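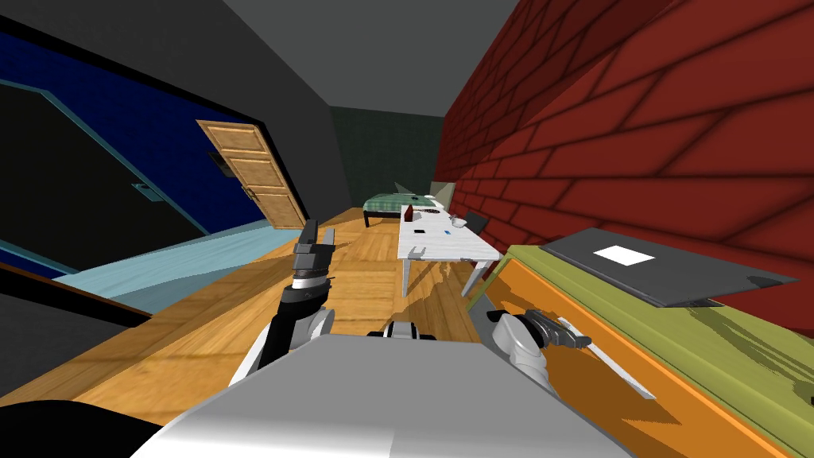

Two-armed robot at the desk, with the white table and the bed farther back, in one of our simulated rooms.

The housekeeping department at Esen entered its second stage of automation planning in May. As the supervisor responsible for scheduling, I have been asked by several colleagues to set out what this means for the staff, and I do so in a personal capacity.

The department looks after 224 furnished rooms. Under the present plan, routine tidying of desks and tables would be assigned to robots in 153 of them. Beds, bathrooms and all contact with residents would remain with the existing team. No position is to be removed during the trial period.

The work itself will change, however. Attendants who now carry out each task by hand will be expected to review simulated runs, record errors and decide whether a room layout is suitable. Small objects are the principal concern. A mug or a thin stick on a desk requires no thought from an experienced attendant – for a machine, each must be rehearsed.

Mehrangiz Pakzad, who leads the morning shift, has requested that review hours be paid at the supervisory rate. I support that request. Judging whether a task has been done properly is skilled work, and the current pay scale does not recognize it.

Training sessions will be held in the Amini building during paid hours. Staff who prefer to remain on manual duties may say so in writing, and their Sunday rotation will be unaffected.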